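4.2 Attendance after discharge

We were delighted by how well the evening groups held up. Of the 1,628 adults who left residential treatment for alcohol use and agreed to follow-up, well over half came to at least one weekly meeting in their first month at home. The Hikcombe and Bovstead sites did especially well, and we think the reason is simple – both let people meet their group leader before they moved out. Clementina Serrano, who ran the Bovstead groups, kept the same room and the same start time through the whole study, and her members told us in interviews that this mattered to them a great deal!

Killgate started later, in December, and its numbers are small. Even so, the pattern points the same way. People who missed two meetings in a row were much more likely to return if they got a phone call from another member (a letter from the clinic had almost no effect). The tabletop items in Figure 6 include a wicker basket and a clear tiered stand. 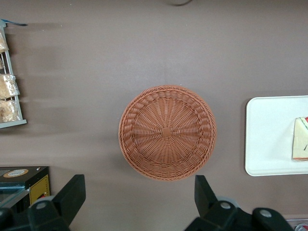
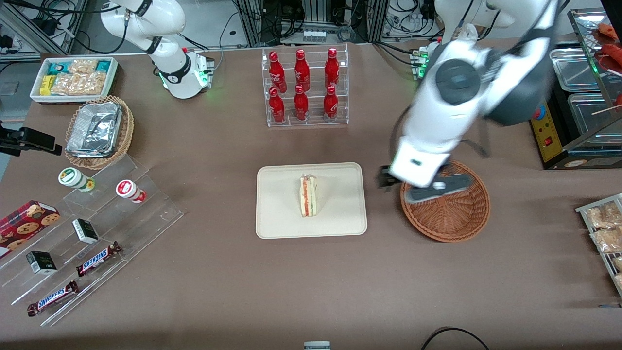
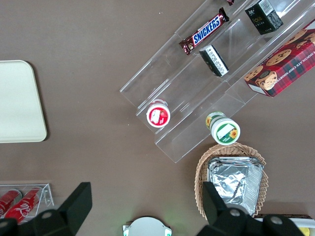 Figure 6. Tabletop items. First: woven basket, empty, and white tray. Second: basket and two-tier clear rack. Third: clear stepped stand with a Snickers bar on the upper shelf.

We use cookies to improve your reading experience. By continuing to browse, you accept our cookie policy. Accept | Manage settings

4.3 Family involvement

Relatives were invited to a separate group that met every 14 days. Akinyi Shirima led these meetings at the Pacheco site, and her notes are among the richest material we have. Parents and partners wanted plain facts about relapse, and they wanted to hear them early. Many also asked for something we had not planned – time to talk without the patient present. We added it at every site, and attendance among relatives rose in the months that followed. Whether this also helped the patients stay sober is a harder question, and we return to it in the next section with the one-year interview data.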